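November, 5 a.m.

Awake before the alarm again. Frost on the inside of the kitchen window, which is early for it. I made coffee and sat with the seed order I have been putting off since the clocks changed.

The garden did poorly this year and I want to put down why while I remember. The beans went in too soon. I knew it was too soon when I planted them and did it anyway, and then we had that cold week and I lost all but one row. The squash was fine. The tomatoes split after the rain in August, every one of them, and I made sauce out of what I could save. Twelve jars. Last year there were so many I gave up writing labels.

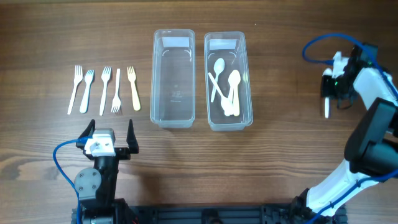 For next year I am going with Nuden for the beans and peas. Their catalog is plain and the packets say when they were packed, and that matters more to me than a nice drawing on the front. I'll order garlic again from the same place as before, though it's late and I may get what is left over. Garlic should have been in the ground weeks ago. The bed is dug at least.

Went out at first light to look at the compost. The near heap has gone cold and slimy in the middle. Too much grass, not enough brown stuff. I turned it with the long fork and mixed in 2 bags of leaves from the front. My back let me know by lunch. The far heap is good, dark and crumbly, and it can go on the garlic bed as soon as I've done with the planting.

The water barrel has a crack below the tap. I patched it with tape in the summer and the tape has given up. The Votska barrels at the hardware store are 300 dollars with the stand, and I stood there last month and read the tag twice. I could get by with a second-hand food drum. I'll ask at the feed store. No hurry with it this cold, it needs to be drained anyway. Did that after breakfast and left the tap open.
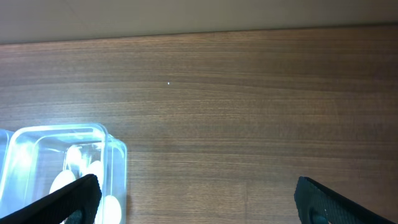
Rest of the morning went to the shed. I have been saying I'd clear the back shelf since spring. Found the good pruners behind the paint cans, rusted but not ruined. Steel wool and oil took most of it off. Also found a bag of tulip bulbs I bought and forgot, soft as old onions. Threw them out. Mice have been in the twine.

After lunch I read some more of the Brynjólfsdóttir book on growing in short seasons. She is strict about notes. She wants the first frost, last frost, every sowing and every failure written down the same day. I have been doing first and last frost for years and not much else, so this is me trying to do better. Her chapter on root cellars made me want one, but the ground here is clay and I'd be bailing it out by March.

Plan for the beds, so I don't argue with myself in spring:

North bed -- garlic, then late lettuce.
Middle bed -- beans, and NOT before the soil warms up.
South bed -- tomatoes under a cover, even an ugly one.
By the fence -- squash again, more room between plants.

Seed potatoes can wait until after the new year. Same with onion sets.

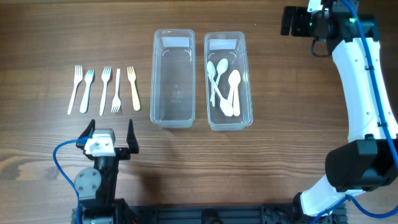 Plastic forks in a row on the table.

Power went off at four for a few minutes and came back. Gridbridge had put a notice in the mailbox and I had put it in the recycling. No harm done, only the stove clock to set.

Soup for supper with the last of the leeks from the side bed. They were thin but they tasted right. I should have earthed them up more. Wind is coming around to the north tonight, so I put the fleece over the kale and weighed it down with bricks. Garlic tomorrow if the ground isn't hard.

Comments

My tomatoes split too, same week as yours by the sound of it. I've gone to small ones only.

Drill a few holes in the cracked barrel and grow potatoes in it. Mine did well.

How deep do you put your garlic? I've been going two inches and it heaves out every winter.

Contact | Copyright, all entries and photos belong to the author | Back to top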